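4. Fitting the covers and rings

This section is for the person who prepares the keys before they are given out. Please read sections 2 and 3 first, especially the table of colors. The Fletska set contains 60 head covers, 400 split rings, tags in several colors and two ring plates. Order number for extra rings: 479.

4.1 Preparing the table

1. Clear a flat table with good light. A smooth top is best. On a cloth the small rings hide in the folds.
2. Put the ring plate in front of you.
3. Slide the split rings onto the plate at its edge. It is not necessary to place them in order.
4. Keep the tags together on one side of the table. Keys that already have a tag stay apart from keys that have none.
5. Have the key list open, and a pencil. Do not use a pen until section 5.

Note: If you must stop in the middle of the work, leave the last key lying on the list, on its own line.

4.2 Putting on the head cover

The cover goes over the head of the key and leaves the blade free. It is made of soft plastic and stretches a little, but it should not be pulled with tools.

1. Choose the color from the table in section 3. Outside doors are orange-red, cupboards are green.
2. Wipe the head of the key with a dry cloth. If the key is greasy, wash it with dish soap and let it dry completely.
3. Open the cover with both thumbs and push the head in, one corner first.
4. Press the other corner in until the head sits straight.
5. Look for the hole. The hole of the cover must meet the hole of the key. If you see metal in the hole, take the cover off and turn it around.
6. Hold the key by the covered head, blade down, and shake it lightly. The cover must not move.

Caution: Do not heat the cover to make it softer. It loses its form and will not hold afterwards.
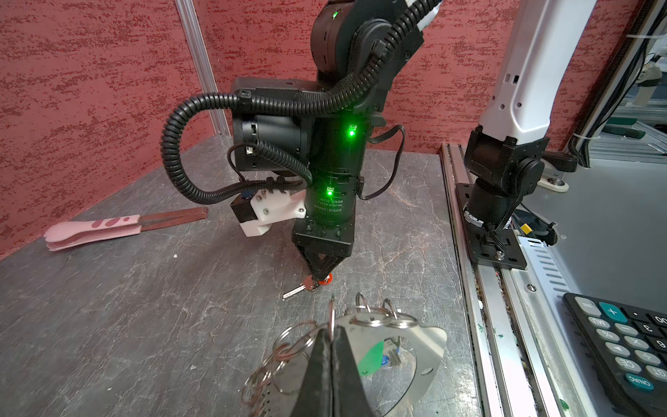

Mercy Nyaga writes that she puts the ring on before the cover, and that with old keys it goes more easily, as she can see the hole in the metal. We have tried this and it is possible with the large covers. With the small ones the ring pulls the edge open, so for these please keep to the order given in this guide.

4.3 Putting on the split ring

1. Take one ring from the plate. Check that the two ends lie flat against each other. A ring that stands open goes back in the box for returns.
2. Lift one end of the ring with the opener, or with a fingernail if the ring is thin.
3. Put the end through the hole and turn the key along the ring until it is free on both turns.
4. Add the tag in the same manner. One ring carries one tag only.
5. Pull the key and the tag apart gently. If the ring opens, replace it.

Caution: The end of a split ring can be sharp. Keep it away from the eyes when you lift it, and do not let small children play with the rings.

4.4 Keys that belong together

Small keys for the same cupboard or the same row of boxes may share one ring. They do not need head covers when they carry a common tag. Write the tag color in the last column of the list and put the word "group" behind it.

If a group becomes too thick to lie flat in the drawer, divide it over two rings with tags of the same color.

4.5 When something does not fit

The cover is too loose: use the next smaller size. Do not fill it with paper or glue.
The cover is too tight: measure the head once more. Square heads need the large size also when they look small.
The ring does not go through: the hole has probably some old paint in it. Clean it with a wooden stick.
The tag turns over all the time: this is normal. Write on both sides.

Continue with section 5, Writing the key list in ink.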